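Combien y a-t-il de cerfs dans la forêt ? Méfie-toi des chiffres trop sûrs d'eux

Avant l'ouverture de la chasse, il y a souvent un chiffre qui circule. Dans la vallée de la Dela, l'an dernier, c'était 251. Deux cent cinquante et un cerfs, ni un de plus, ni un de moins. Le chiffre était affiché à la mairie, repris dans le journal, répété à la boulangerie.

Toi, quand tu lis ça, tu devrais froncer les sourcils. As-tu déjà essayé de compter les élèves dans la cour pendant la récréation ? Ils courent, ils se cachent derrière le préau, il y en a deux qui sont aux toilettes. Maintenant, remplace la cour par une forêt et les élèves par des animaux qui détestent qu'on les regarde. Bonne chance.

Pourquoi veut-on les compter ?

Parce que le nombre de cerfs sert à décider combien les chasseurs auront le droit d'en tirer. C'est ce qu'on appelle un plan de chasse. Chaque animal autorisé correspond à un bracelet numéroté, que le chasseur doit attacher à la bête avant de la déplacer. Plus de bracelet, plus de tir. Celui qui tire quand même risque une amende et peut perdre son permis.

Si on croit qu'il y a beaucoup de cerfs alors qu'il y en a peu, on risque d'en tuer trop. Dans l'autre sens, les jeunes arbres se font grignoter et les forestiers se plaignent. Tu vois que tout le monde n'a pas envie d'entendre le même chiffre. Retiens bien ça, on va en reparler.

Compter la nuit, avec un phare

La méthode la plus connue se pratique à la fin de l'hiver. Une voiture roule très lentement, toujours sur le même chemin. À l'intérieur, deux personnes éclairent les champs et les lisières avec de gros phares. Les yeux des animaux renvoient la lumière, et on note ce qu'on voit.

Sur le circuit de Prastton, les équipes ont vu 68 cerfs un soir, puis 49 quelques jours plus tard. Est-ce que 19 cerfs ont disparu entre les deux ? Bien sûr que non. Il y avait peut-être du brouillard. Ou du vent, et les animaux étaient restés à l'abri. Un cerf qui tourne la tête, ça suffit pour le rater.

C'est pour cela que les gens sérieux recommencent plusieurs soirs et comparent avec les années d'avant. Ils ne disent pas « il y a 68 cerfs ». Ils disent « on en voit plus que l'année dernière » ou « on en voit moins ». C'est moins joli sur une affiche, mais c'est plus honnête.

Et les machines, alors ?

On peut aussi attacher aux arbres des boîtiers qui prennent une photo quand quelque chose de chaud bouge devant eux. Le modèle Nivex, par exemple, est vendu avec une promesse : « Aucun animal ne vous échappe. » Aucun ? Vraiment ? Un boîtier surveille un petit bout de sentier. Le cerf qui passe derrière, il ne le verra jamais.
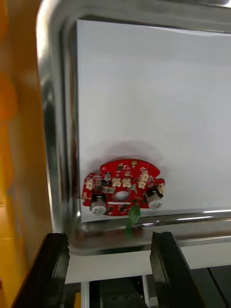 Une carte électronique rouge et ses petits composants.

Il y a un autre problème, plus rigolo. Si la même biche passe dix fois devant le boîtier pour aller boire, on obtient dix photos. Dix biches, ou une seule ? Les mâles, on peut parfois les reconnaître à leurs bois. Mais une biche ressemble beaucoup à une autre biche, sauf pour une autre biche.

Certains logiciels trient les photos tout seuls. Ça fait gagner du temps, mais il leur arrive de confondre un chevreuil avec un jeune cerf, ou une souche avec un sanglier couché. Il faut donc quelqu'un pour vérifier derrière.

Qui tient le crayon ?

Souviens-toi : tout le monde n'espère pas le même résultat. Les chasseurs aimeraient souvent avoir beaucoup de bracelets. Les agriculteurs, fatigués de voir leur maïs piétiné, aussi. Les promeneurs et les protecteurs de la nature préfèrent en général qu'il y en ait moins. Ça ne veut pas dire que quelqu'un triche. Mais quand on espère très fort voir quelque chose, on le voit plus facilement, et ça marche pour les adultes comme pour toi.

Au bois Szilágyi, on a trouvé une idée pas bête : chaque voiture emmène un chasseur et un naturaliste, et ils doivent se mettre d'accord avant d'écrire. Les discussions durent parfois longtemps. Les listes, elles, sont un peu plus courtes qu'avant.

Et le fameux 251 ?

En cherchant bien, on apprend d'où il sortait. Les équipes avaient additionné les animaux vus sur plusieurs circuits, puis ajouté environ 30 cerfs « qu'on n'avait sûrement pas vus ». Pourquoi 30 ? Le compte rendu ne le dit pas.

La prochaine fois que tu lis un nombre d'animaux sauvages, pose ces questions : qui a compté ? Comment ? Combien de fois ? Et s'il n'y a pas de réponse, tu as le droit de ne pas y croire tout de suite.

Les petits mots à connaître

Bracelet : attache numérotée que l'on fixe sur l'animal tué.
Lisière : le bord de la forêt, là où commencent les champs.
Biche : la femelle du cerf. Le chevreuil, lui, est une autre espèce, plus petite.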